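Chapter 4
Waiting for the Animal

Most books on photographing pets begin with equipment. The reader is told to buy a fast lens, then a faster one, and by page thirty has spent enough to feed a Great Dane until February. We shall begin on the floor, where you will be spending most of your time, and where the lens matters less than the state of your knees.

A dog does not know that it is having its portrait taken. A cat knows perfectly well and has decided against it. Between these two positions lies the whole of the subject, and this chapter deals with the first half hour of any sitting, during which you should expect to take no usable pictures at all. Students dislike this. In her first year at Orkholm, Leilani Halvorsen came back from a single rabbit with 3470 exposures, of which 2 showed the rabbit's face. Both were out of focus. She now teaches the unit. 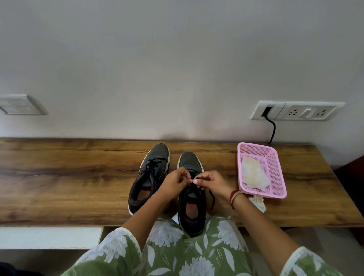 Department of Photography, Orkholm College

The method set out in the following pages owes most to Annelies Rüegg, who photographed farm dogs for 42 years and claimed never to have called one by name. She would sit down, look at something else and eat a sandwich. Sooner or later the dog came over to find out about the sandwich. Her assistant, Waqas Bukhari, kept notes on these sessions, and his entries for the early minutes are short. "Sat," reads one. "Still sitting," reads the next.

Owners are another matter. They will stand behind you and shout. They will squeeze a rubber duck beside your ear, then ask why the dog looks worried. Section 4.3 suggests several polite errands on which an owner can be sent, the best of which involves finding a blanket.

Before reading on, try the following. Choose an animal you do not live with, and get permission from whoever does. Leave the camera in its bag for 13 minutes and write down where the animal goes, where it stops, and which way it faces when it lies down. Note where the light falls in each place. If the animal leaves the room, write that down too, and stay where you are.

Keep the page. You will need it in section 4.1, which concerns windows, and again in 4.2, which concerns hair.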